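Drosarine's Big Map Update Is Out, and I Have Lost My Evenings to It

Hello again from the small-games corner of the newsletter! December is when I tell myself I'll clear the backlog, and then one of the games I already finished goes and gets bigger.
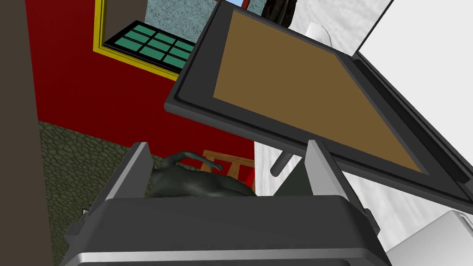
So, Drosarine. If you skipped it when it left Early Access, it's a turn-based river trading game from Stutden, a five-person studio that used to make puzzle games for phones. You run one leaky barge, you haul salt and lamp oil and letters between towns, and you try very hard not to owe money to the harbor guilds by the time the river freezes. It's slow, it's a little mean, and the music is lovely. I put about 325 hours into it before the update and I'm a bit embarrassed to type that.

The free update adds a whole second river, the Ntuli, which joins the old map just south of the locks. There are 13 new towns on it and they don't play like the old ones at all. On the main river you can pretty much memorize prices after a couple of runs (salt goes north, always, forever). The Ntuli towns trade with each other even when you're not there, so you show up with a hold full of candles and find out a rival barge sold them the same thing two turns ago. I did this three times in a row my first night. I sold the last load at a loss just to make room for onions.

Weather has changed too. Fog used to be a nuisance that cost you one turn. Now it sits on a stretch of river and you can choose to tie up, creep along at half speed, or hire a pilot from the nearest village. Pilots are pricey early on, but hire the same one enough times and they'll start telling you which warehouses are short on what. Mine got me through a terrible autumn and then quit to run a ferry — I was more upset about it than I'd like.

My favorite new thing is the letters. They were always the cheap filler cargo you took when you had an empty corner of the hold. Now some of them belong to little running stories, and you only get the next one if you delivered the last one on time. There's a feud between two bell makers that I'm following like a soap opera. No spoilers, but deliver the one with the green seal before the thaw!

Not everything works for me. The new market screen crams 17 goods into one column and you have to scroll to see rope, and you buy rope constantly. The tutorial still stops before it explains debt, so if you're new, go read the guild page in the in-game almanac before you sign anything. And on my older laptop the Ntuli delta stutters pretty badly when the reeds are on screen. Turning plant detail down to medium mostly fixed it.

Thulani Hlongwane, Stutden's lead designer, did a long Q&A on the studio forum this week and it's worth your time if you like hearing how this stuff gets balanced. He said the rival barges originally went after whatever the player was carrying, and testers hated it so much that they rewrote them to follow their own routes. He also said a controller patch is next, and that co-op is "something we talk about at lunch," so don't hold your breath there.

Old saves carry over, by the way. You'll need to reach the locks and pay the toll once to open the new river, and it's a steep toll, so maybe don't do what I did and arrive with nothing but turnips. If you'd like a fresh start, there's a new captain who begins on the Ntuli with a smaller boat and no debt. I think that's the friendlier way in, especially if you bounced off the opening hours last time.

A quick word on Fimatby, the small store where a lot of you picked up the game originally: the update is live there as well, but it didn't download by itself for me. I had to go into my library, hit the gear next to the game, and check for updates by hand. Took a minute or so. The soundtrack has the new river tracks in it too, as a separate download on the same page.

If you've found a decent winter route between the delta and the locks, please reply and tell me. I keep getting iced in one town short.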